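Dinesh Saxena does not like the word autonomous. He looks after a two-armed cell at Lamero, and when I asked how autonomous it was he sighed. "It puts toy bricks together," he said. "Some days. I would write that down before anything else."

I had come with doubts of my own. Brøndum, the firm that sold Lamero on the idea, talks a lot about hands that cooperate. Saxena talks about bolts. Both arms sit on one aluminum rail, each on its own black plate, and if either plate creeps the grippers stop agreeing on where the middle is.
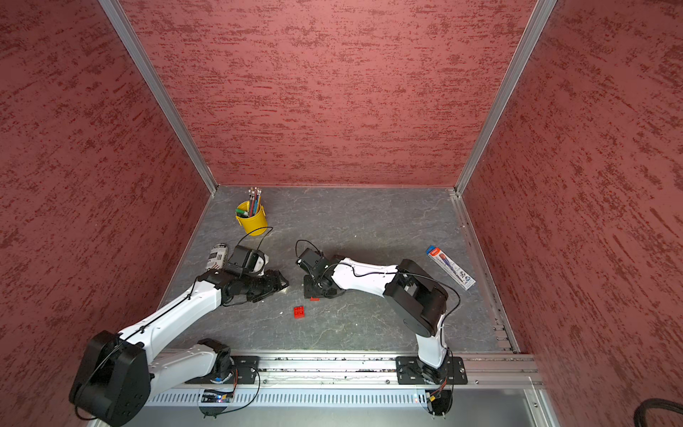
*One rail, two arms, and a red brick between the grippers.*

"People see a missed brick and blame the software," he said. "I get a wrench first." He checks the plates every 13 shifts. The manual from Bolia says less often, and he does not believe the manual.

Why keep a bucket of pens in there, I asked, if the job is bricks? He shrugged. "Because a bare floor flatters the machine. I want it to have other things to look at." He leaves them where they are when he services the arms.

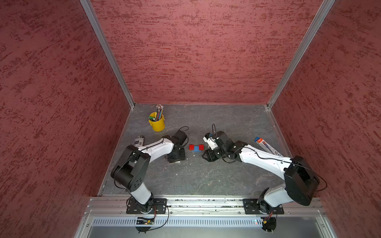 *Two red bricks on a blue one, with a gripper on either side.*

Prys Yorath, who writes the work orders, is harder to please. He wanted to know what the cell had cost in repair hours, and the answer for September was four days down, three of them over a single cable. "That's a lot of waiting for something a child does on a carpet," Yorath said. Saxena did not argue with him.

The cables are his real complaint. They run along the links and loop over the wrists, and every loop is a guess at how far the joint will turn. Too short and it tugs at the connector. Too long and it swings into view of the wrist camera.
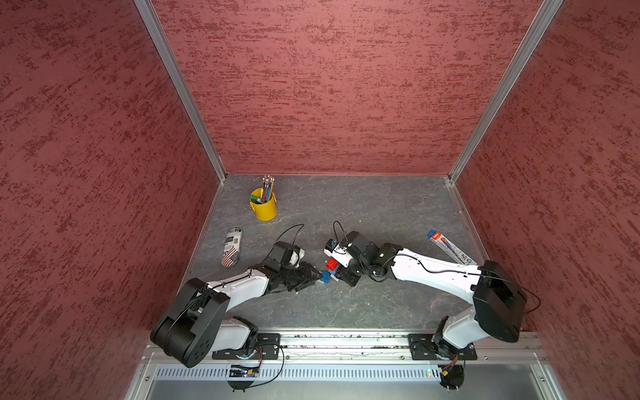

## What gets looked at, and when

Saxena's routine is short. Power off, then the plates, then the cables from base to wrist with his fingers – he doesn't trust his eyes on black cable against black housings. The boards below the bases come next. After that he brings the grippers together slowly and watches the gap.

I asked whether any of this could be left to the machine itself. Erness has offered a self-check package. "It will tell me the motor is fine," he said. "I know the motor is fine. Will it tell me the screw is loose?" He has asked them that in writing and is still waiting.
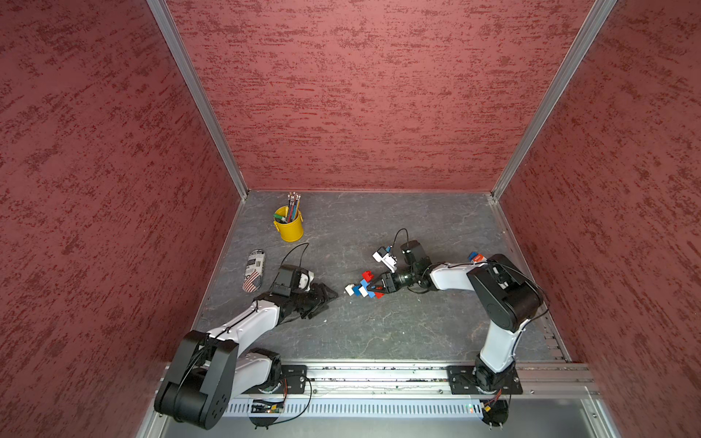
*The right gripper with a cluster of red, blue and white bricks, the left one open.*

Yorath would give the cell another budget round. Saxena would give it new cable clips, and he has already ordered them.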